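Section 3. Setting Up the Scorer's Table

Applies to the Huris console, wired or wireless, as used in the Plutham winter and spring leagues. Updated March 8, 2024. If your copy still talks about the January firmware, toss it, the menus moved.

Read the whole section once before plugging anything in. Takes a few minutes. Then do it in order.

What you need on the table

- Huris console and its power brick (the brick with the white tape on it, not the PA one)
- Horn cable
- Possession arrow, either kind
- Shot clock controller
- Paper scorebook and pens. Yes, paper, every game
- Extension cord, floor tape

Caution: Do not run the console off the same power strip as the popcorn machine. It trips the breaker and you lose the game clock. Team fouls survive, the clock doesn't.

Placing the table

1. Center the table on the half-court line. Long side facing the floor.

2. Leave walking room between the table and the sideline. Officials need to get to you without stepping over cords.

3. Team benches go on either side. Home bench is on the scorer's left, looking out at the floor. The console has Home on the left too so this keeps everything lined up. If the benches get swapped, swap the team names in the menu (see Entering teams), don't try to remember it backwards all night.

4. Tape cords flat from the table to the wall. Full length, not just the ends.

5. Clear the table before you lay the gear out. Drinks on the floor behind you, lids on. Coats and toys somewhere else.
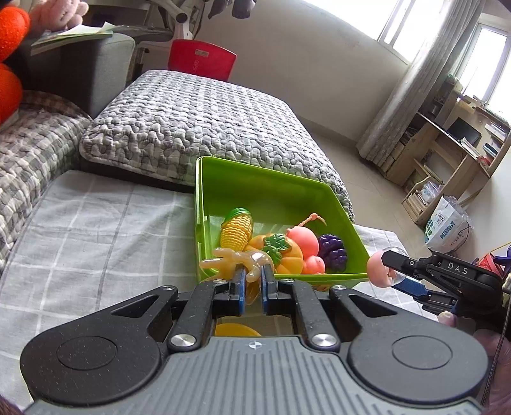
Powering up

1. Horn cable first. Goes in the back, round socket. Push till it clicks.

2. Then the scoreboard link. Wired gyms, use the long gray cable. Wireless gyms, skip to step 3.

3. Power brick last. Console beeps and the display shows a row of dashes, then the gym number.

4. Wait for the dashes to clear before pressing anything. Pressing keys early puts it in service mode, and then you have to unplug and start over.

5. Look up at the wall board. Should read zeros on both sides. If it's blank see If the board stays dark, further down.

Note: The wireless link picks its own channel. In the Grira gym, where both courts run at once, it sometimes picks the other court's board. Easy to check. Put 69 in the Home score and look up. If your board says 69 you're fine. If you hear yelling from the other court, press Menu, Link, Next and try again. Set it back to zero after.

Entering teams

1. Press Menu, then Teams.

2. Turn the dial to pick Home. Press the dial to confirm.

3. Same for Visitor.

4. If the team isn't in the list, choose Blank. The board will show HOME or GUEST. Don't type a name in from scratch right before tip, it takes forever with the dial.

5. Jersey numbers load with the team. Check them against the scorebook. Kids swap shirts. The book wins, always, fix the console to match the book.

Setting the clock

1. Menu, then Period.

2. Open division plays 12 minute quarters. Set 12:00. Youth divisions use a shorter period, look on the division card taped inside the scorebook cover.

3. Set Halftime on the same screen. It counts down by itself and sounds the horn at the end.

4. Stop mode: choose Whistle for open division, Running for youth. In Running the clock only stops for timeouts and injuries, and whatever else the officials signal.

5. Press Save. There is no message. It just goes back to the main screen.

Caution: Changing the period length after the game has started wipes the current quarter. It does not ask first. If you have the wrong length in, let the officials know at the next dead ball, write down the time and both team foul counts, then change it and put the numbers back by hand.

Shot clock

Only used in open division. Everyone else leave it unplugged, otherwise it sounds during the game and confuses people.

1. Plug the shot clock controller into the left side socket.

2. Hand it to a second person. One person can't run both, we've watched people try.

3. Hold Reset until both shot clocks over the baskets light up.

4. Test the small horn. It should sound different from the game horn. If they sound the same go to Menu, Sound, and change the small one to Tone B.

5. Practice the short reset a few times with the operator. That's the one they'll forget, offensive rebound off the rim.

Scoring keys

Big keys in the middle. The 1, the 2 and the 3 on each side add that many points. Minus key takes one point away per press, so to take back a three pointer you press it 3 times. Don't hold it down.

Wait for the official's signal before pressing 3. A lot of shots look like threes from the table because of the angle. If the ref doesn't put the arms up it's a 2.

Fouls go in as side, jersey number, Enter. Team fouls go up on thier own. The bonus light comes on by itself as well, but tell the officials out loud anyway, they don't always look at the board.

Timeouts: side key, then T.O. The console drops the count by one and starts the timeout clock. Horn is automatic at the warning and again at the end.

Spare parts and storage 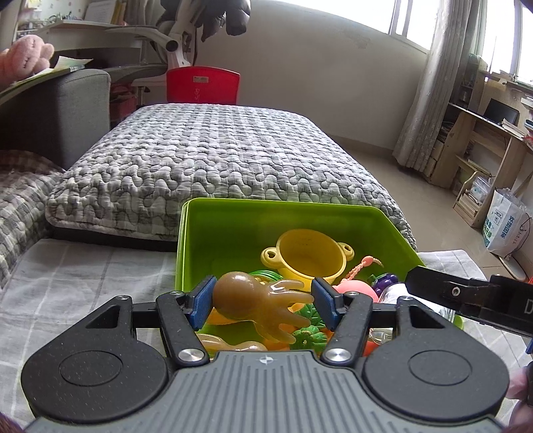 Small parts for the console walk off faster than anything else in the building, the horn adapter especially, then the shot clock dongle, then the spare fuses. Keep all of them together in one container that lives under the scorer's table during games and in the Chuang closet after. Pick something that stands out and is easy to reach into. A bright lime-green plastic bin with a wide rim is good, you'll spot it from across the gym. Just don't let it turn into the everything bin. Once it's a toy pot and a bunch of play grapes in there, a fuse is as good as gone. Fuses in a zip bag, bag labelled, at the top.

Putting it away:

1. Write the final score in the book before you power down. Console keeps the last game but only until the next one starts.

2. Power off at the console first, then pull the brick.

3. Coil the horn cable loosely. No tight wraps around your hand, the wire breaks right at the plug.

4. Pull up the floor tape. All of it. Old tape gets gummy and then somebody has to scrape.

5. Console in its case, face up, nothing on top of it.

6. Book goes in the case pocket. Not home with you.

If the board stays dark

- Check the wall switch behind the bleachers. Usually this.
- Wired gyms: unplug the gray cable at the console end, plug back in. Wait for the beep.
- Wireless gyms: Menu, Link, Next. Go through until it comes up.
- Still dark, use the flip cards and the handheld timer from the case. Tell both coaches and the officials before tip. The game can start on flip cards, no need to hold everyone up.

If the horn doesn't sound

- Menu, Sound, make sure Mute is off. Somebody mutes it for the little kids' games and leaves it that way.
- Reseat the horn cable. It has to click.
- Try the other horn socket, they're the same inside.
- No luck, use the air horn. Point it up and away from people. One short blast.

If the clock is wrong mid-game

1. Stop the clock at the next dead ball. Get an official's attention, stand up if you have to.

2. Agree on the right time with the official. Not with the coach.

3. Menu, Edit Clock. Dial in minutes, press, dial in seconds, press.

4. Show the official the board before play starts agian.

5. Note it in the margin of the book with the quarter and the time.

Next: Section 4, Running Substitutions and the Possession Arrow.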